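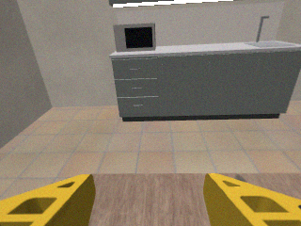
By Szymon Borkowska
September
Print this page | E-mail this page

The gripper at Geltell has a logbook, and the logbook is in better condition than my car's. I had gone to the Aswood open day expecting a show, with lights and perhaps a robot pouring lemonade. I got Arnulfo Londoño, a maintenance technician with a torque wrench in his top pocket, and a two-fingered yellow gripper that exists twice: once in metal and plastic inside a fenced cell, and once on a computer, where it reaches over a wooden tabletop in a simulated kitchen with a microwave, a sink and three drawers. Each simulated finger has openings cut through it, a small triangle near the tip and a bigger rounded one behind. I spent a while admiring the kitchen. It has more free counter space than mine, and the tiles are better too.

The tour was called "A Day in the Life of Cell 28," although it lasted under an hour and there is no cell 27. Londoño took fifteen of us at a time. We were given safety glasses, and those of us who already wore glasses were given larger safety glasses. A man from Wellisach asked whether the robot could make an omelet. Londoño said it could close its fingers and open them again, and that most of his week went into making sure of the second part.

The routine goes like this. First thing in the morning, before anyone has loaded a task, the arm goes to its home position and the fingers are run fully open and fully closed. The software writes down where they stopped. If the two sides don't agree, Londoño gets out the feeler gauges and his coffee goes cold. Then he wipes the inner faces with a lint-free cloth and looks them over under a lamp, paying attention to the thin strips of material around the openings. The fingers are meant to bend a little when they meet something. They are not meant to keep the shape afterward.

A pair gets swapped at 2,000 cycles whether it looks tired or not. The counter on the day of our visit read 3,605, and somebody pointed this out. Londoño explained that the counter belongs to the wrist and not to the fingers – the fingers have a card of their own, zip-tied to the fence, filled in with pencil. So there it was, the beating heart of automation. It had a doodle of a fish on it.

We got to watch a finger change. He locked out the power, hung his tag on the handle and tried the start button anyway, which I took for absent-mindedness until he told us it was step three. Two screws per finger, old one off, mounting face cleaned, new one on, screws in by hand and then to torque. The old pair goes into a bag with the date on it. The whole business was over in the time I need to find my own screwdriver.

The part I hadn't expected was the second half of the job, at the desk. Whenever the real fingers change, somebody has to check that the simulated ones still match. Last spring the shop went over to a slightly longer finger from Laskowska and the kitchen on the computer never heard about it. For nine days the simulated gripper did lovely work, and the real one poked the table. Londoño keeps the table. It has a row of little dents along one side, and he showed them to us with what I can only call pride.

Now there is a line in the logbook for it: finger length, finger angle, height of the tabletop, initials. He measures the real cell, reads the numbers off to a colleague at the screen, and the colleague either says "same" or swears. We heard "same" four times. The Wellisach man looked let down.

I asked why the kitchen picture was so speckled, thinking I'd caught them out on a bad monitor. Londoño said real cameras give you grain, so a bit of it in the simulated view doesn't bother him. He has a stronger opinion on cable ties, and I can report that it is against.

Parking is behind the loading dock, and the sign for it faces the wrong way. The open day runs again next Friday for anyone who missed it. Wear flat shoes, and if you want to see the finger change, get into the first group. They only do it once, and he won't take off a good pair to please visitors. I asked.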